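Flitby halts bin-picking line after gripper failed to stop on command

May 29, 2026

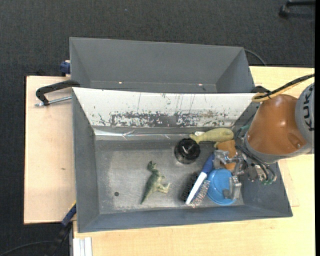 Flitby, the returns-sorting company, has paused part of its robot picking operation after a gripper kept closing for several seconds when it had been told to stop. A technician's glove was caught. The technician was not hurt, according to the company, and was back at work the same shift.

The company calls it "a brief loss of communication with the end tool." That is one way to put it. A two-page incident summary sent to customers this week says the arm itself stopped when the stop button was pressed, but the gripper did not, and went on squeezing until someone shut off power at the cabinet.

The job is a dull one for people and a hard one for machines. Returned goods, from toys to cleaning brushes, get dumped in a bin in no particular order, and the arm has to lift them out one at a time. Flitby has sold the service to retailers on the promise that staff can safely reach in and clear a jam whenever the arm is stopped.

That promise now looks shaky. The summary says the gripper software, supplied by a smaller firm called Zorine, was updated before the incident. After the update, the tool could finish its last grip command even if the stop signal came through in the middle of it. Flitby says it tested the update with 344 picks before putting it to use. It does not say how many of those tests involved pressing the stop button. Asked directly, a spokesperson said the testing was "in line with our internal process" and would not share the process.

Despina Dervishi, head of operations at Flitby, said the company acted quickly. "We found the problem, we rolled back the software and we told our customers," she said. "The system is safe to operate today."

If so, it is hard to see why 20 of the company's 32 picking stations are still switched off. Dervishi said those were waiting on "routine checks" and gave no date beyond "sometime in June."

Mateja Tomić, a machine safety consultant who has read the summary but does not work for either firm, was not impressed. She said a stop circuit should not depend on the gripper's software at all.

"You press the button and the whole thing goes to a safe state, tool included," Tomić said. "If an update can change that, then the update is only part of your problem. The wiring was wrong from the start."

Rolling back the software, she added, puts the station back where it was before – with the same wiring.

Zorine said in a short statement that its gripper "performed according to specification" and that connecting it to a site's stop circuit is up to the customer. Flitby said its installation followed Zorine's manual. The two companies have not released the manual or the specification.

Asness, a clothing retailer that uses the service, said it has moved its returns back to hand sorting until it sees a report from an outside inspector. Flitby has not said whether it will hire one.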